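Ticket: Breaker trips in the evening, kitchen circuit
Status: Open, waiting on customer
Submitted by: Delali Gbeho
Property: Lerkmont, unit 9

Hi again, it's me with the kitchen power. Photo attached.
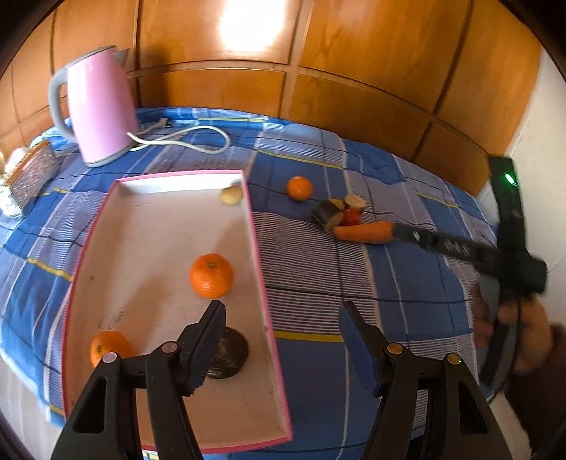
Kettle end of the table, against the panelling.

So the story so far! Breaker 3 keeps letting go around suppertime, and it takes the kitchen outlets and (for some reason) the hall light with it. First time was Wednesday. I reset it, made my tea, all good, and then it went again while I was doing the dishes. Since then I've been keeping a bit of a log like Grigoris asked.

What I've tried:
- Unplugged everything on the circuit and reset. Held all night.
- Fridge only. Held.
- Fridge plus kettle. Held, two boils in a row.
- Fridge plus kettle plus the Evix space heater in the hall. Gone in 19 seconds — I timed it on my phone.
- Heater by itself. Held, but the breaker felt warm when I touched the front of it, and I didn't love that.

I've moved the heater to the bedroom for now, which is a different breaker, and the hall is freezing.

Reply from Grigoris Sotiropoulos, Zasbridge Property Support
Thanks Delali, great log. Please leave the heater off that circuit completely. I'm sending Sfakianakis Electric to look at the panel. Would 2 in the afternoon work?

Reply from Delali
2 is perfect, I'm home. Could they look at the hall light too? It flickered before any of this started, back in November, and I never put a ticket in for it. Buzzer's broken, so they should call when they're downstairs.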